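Mendbridge Technical Institute
Automation Practice, Unit 3
Course handout: Safe Handling of Cables and Connectors with Robot Grippers
Prepared by Reda Erraji

Purpose

This handout sets out the rules that apply in the teaching lab whenever a robot arm is used to pick up, hold or insert a cable end. It is to be read before the October practical. Students who have not signed the reading sheet will not be admitted to the Wukdale bench.

Scope

The rules cover work with two-finger grippers at reduced speed. They do not cover suction tools, welding or any task carried out inside the closed cell. For those, refer to the separate Tahiri cell instructions.

Terms used

Grip force: the force each finger applies to the part, set in newtons.
Hold point: the programmed position at which the arm stops with the part in its grip and waits for confirmation.
Strain: any pull on the cable that is passed on to the connector.

Before power is applied

1. The supervisor checks the risk assessment and initials it. An assessment written for a different part is not valid.
2. The emergency stop is pressed and released once, with the arm in its home position.
3. Finger surfaces are wiped and inspected. Fingers with chipped or worn gripping surfaces are taken out of service and entered in the Skosano log.
4. Jewelry and lanyards are removed. Long hair is tied back.

During the exercise

Grip force begins at 10 newtons and may be raised only with the supervisor's consent. The upper limit for student work is 46 newtons. Arm speed stays at or below 60 millimeters per second while a part is held.

No hand enters the space between the fingers while the drives are on. This applies even when the arm has reached a hold point and looks still – a stopped robot may move again on the next line of its program.

If a connector slips, let it fall. Press stop, report the slip and wait. Students may not reach in to save a part.

After the exercise

Return the arm to home, open the gripper and switch off the drives. Record the grip force used, the number of attempts and any fault. Entries are due by noon on Thursday. A fault left out of the log is treated as a breach of these rules, whatever its cause.

Holding a cable end

Good practice in cable work begins with the choice of where to grip. The fingers should close on the rigid housing of the connector and never on the cable itself, where pressure can damage the conductors inside. The part should sit upright between the two fingers, as the dark blue piece does between the pale toothed ones, so that its position can be judged by eye at the hold point. The black cable coming down to it from above follows a curve, and students should look for a similar curve in their own setup; a cable drawn straight leaves no slack for the next move. Toothed fingers can mark soft plastic, and the housing is therefore to be checked for dents after release – any mark is entered in the log along with the grip force. 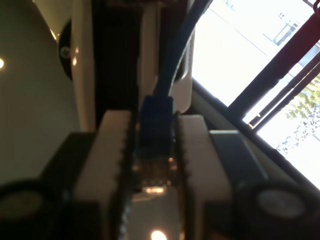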